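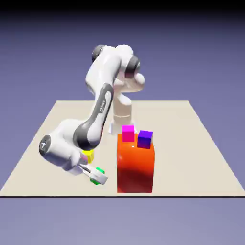
The school kitchen returns to Netau

When the primary school at Netau reopened its kitchen in January, it ended a period in which every midday meal had been brought by van from the Clovus depot. The school serves 132 pupils, and the district has now agreed to support cooking on site for a further 3 years.

Anežka Jelínek, who heads the district's school meals office, regards the change as a return to earlier practice. Most schools in the valley employed their own cooks until the central contract was signed. "We had good records of what was delivered and very poor records of what was eaten," she said.

Under the new arrangement, vegetables and pulses are bought from growers near Soler, and bread is supplied by a bakery in the village. Menus are set a month ahead and sent to parents in writing. Pupils in the upper classes may put forward one dish each term, subject to the approval of the cook, Leandro Sarmiento. Lentil soup with dumplings was the first to be accepted and has remained on the menu.

The costs are higher than under the contract, chiefly in wages. The district has set aside a separate sum for repairs to the ovens, which date from the original building. A second kitchen, at Gelari, is due to be considered when the council next reviews its spending on schools. That school has 250 pupils and a smaller dining hall, and meals there would be served in two sittings.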